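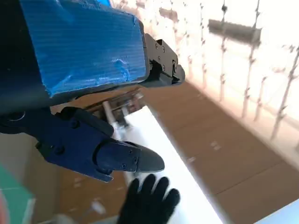

Bresix two-finger gripper, with tapered tips

Sold by Prulholm. Tested by us, on our own arms, before we agreed to put it on the site.

The Bresix is a mid-sized electric gripper for people who pick up ordinary things with a robot and would like to keep doing so after lunch. It has two jaws, a wedge-shaped fingertip you can change with a small screwdriver, and a body with beveled edges that catch on fewer sleeves than the last one we stocked. It comes in dark navy. We asked about other colors and were told that it comes in dark navy.

WHAT IT'S GOOD AT

Small boxes, bottles, folded cloth, hand tools, and anything with two roughly parallel sides. The narrow tip gets in between items on a crowded surface, where a square pad tends to bulldoze the neighbors. It will lift a flat card off a table if you come in at a low angle and have some patience.

WHAT IT'S BAD AT

Eggs. We got through a carton before changing the force setting, and a second carton after. Large round fruit also likes to squirt out toward the wrist. If most of your day is spheres, buy the Jisby and its soft pads, and skip to the comparison below.

SPECIFICATIONS

Stroke: 100 mm, fully open to fully closed
Payload: up to 15 N of side load at the tip before it starts to flex
Fingertips: tapered, screw-on, replaceable in pairs
Control: position and force, over the supplied cable
Test cycles before shipping: 1000 per unit
Order code: PR-416

HOW IT COMPARES

We ran three grippers through the same set of chores, on the same arm, with the same person swearing at them. Taha Cherkaoui did the bench work and kept the notes, and the opinions are mostly his.

Bresix. The most accurate of the three on narrow objects. Jaw position repeats well from one day to the next, so you can teach a pick on one shift and trust it on another. The cable exits on the side you wish it didn't. Plan your routing before you bolt it down - we bolted it down first.

Jisby. Softer, slower, kinder to groceries. The pads pick up lint like a good sweater and need wiping more often than the manual admits. It handled round things without drama and flat things hardly at all.

Çetinkaya. By far the strongest grip, and it would like you to know that. A fine choice for castings and heavy brackets. On a paper cup it was a short test. The controller is the nicest of the bunch, with settings you can find without opening three menus, and we wish the other two would copy it.

A NOTE ON WRIST CAMERAS

All three will take a small camera at the wrist. With the Bresix, mount it far enough back that you can see the fingertip and a fair bit of what's beyond it. Too close and the view is mostly gripper. Too far off to the side and the picture leans so much that everyone watching starts to lean with it. Bright white tabletops will also wash out under strong light, so turn the exposure down or put something duller on the table. We tried a tan desk mat and it did fine.

WORKING BY HAND NEARBY

Keep the force limit low during setup and keep your fingers out from under the tip while the arm is powered. Gloves are good for grip and for keeping prints off parts. They are no use at all for persuading a motor to stop. Put the stop button where your free hand already is.

IN THE BOX

Gripper body with tapered tips fitted
One spare pair of tips
Cable
Screws for the tips, plus two extra for the floor to eat
Printed quick start sheet, which is quick, and does get you started

The wrist adapter is sold separately. Tell us which arm you have when you order and we'll check the bolt pattern against our list. If it isn't on the list, send a drawing with dimensions. A sketch on a napkin has worked once.

QUESTIONS WE GET

Can I fit my own printed tips? Yes. The hole spacing is on the drawing. Print them solid, and expect to recalibrate the closed position afterward.

Does it hold on if the power goes out? Yes, the jaws stay put. Opening them again by hand takes some effort and a look at page two.

Can I borrow one first? We keep a loan unit that goes out for two weeks at a time. There's a waiting list, and the loan unit has scratches. The one you buy won't.

Price and lead time on request. Page last updated January 15, 2026.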